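Unden Residents' Forum > Waste and Recycling > Container deposit: rinsing, lids and labels
Started in August by flindgate_secretary
692 views | 5 replies

flindgate_secretary
Members will be aware that the deposit point at Flindgate has received a number of enquiries regarding the condition in which drink bottles should be presented. The body corporate proposes to adopt a single set of instructions for all 85 units, to be displayed in the bin room. The draft reads as follows.

1. Bottles are to be emptied before being placed in the shared cage.
2. Lids are to be left on.
3. Labels are to be left on and legible.
4. Bottles are not to be crushed.

Comments are invited before the notice is printed.

torvik_lane
I support items 1, 3 and 4. I do not support item 2. Our building on Torvik Lane has asked residents to remove lids for some years and collects them separately in a 40 litre tub. A sealed bottle holds air and takes up more room in the cage, and residents who leave lids on are, in my observation, the same residents who leave drink in the bottom.

unit12_levy_payer
With respect to the previous poster, a separate lid tub is workable in a small block and unworkable in ours. We trialled one. It was used for cigarette butts and a quantity of soft plastics, and was withdrawn. I would ask instead that item 1 be made more precise. “Emptied” is open to interpretation, and a resident may sincerely regard a bottle as empty with a small amount of tea remaining in it. 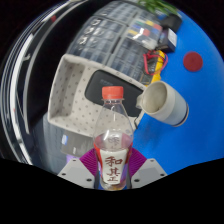

A little left in the base, lid on, label on.

I would submit that the bottle shown complies with items 2 and 3 as drafted, and that item 1 is where opinions will differ. My own preference is for the words “emptied and drained”. I do not favour “rinsed”, given that the bin room has no tap and residents will not carry bottles back upstairs.

brarker_st_tenant
May I raise the matter of imported drinks. Several households in our street buy from the Asian grocer on Brarker Street, and there is persistent uncertainty as to which of those bottles attract the refund. It would assist if the notice advised residents to look for the refund marking on the label, whatever language the remainder is printed in. At present perfectly good containers are going into general rubbish on a guess.

torvik_lane
I accept the point about the tub. I maintain my objection to item 2 – a lid kept on is a drink kept in, and the cage at Flindgate smells in warm weather. I would ask that my view be noted.

flindgate_secretary
The objection is noted. Item 1 will be amended to “emptied and drained”. Item 2 will stand for a trial period and will be reviewed at the next general meeting, together with the state of the cage. A line concerning the refund marking will be added as item 5. The printer has quoted for 400 copies, which exceeds our needs, and neighbouring buildings wishing to take a share at cost should reply below.

brarker_st_tenant
Ten copies for our building, please, if the larger type size is available.

14 shares | 5 replies
Contact the moderators | © Unden Residents' Forum | Back to top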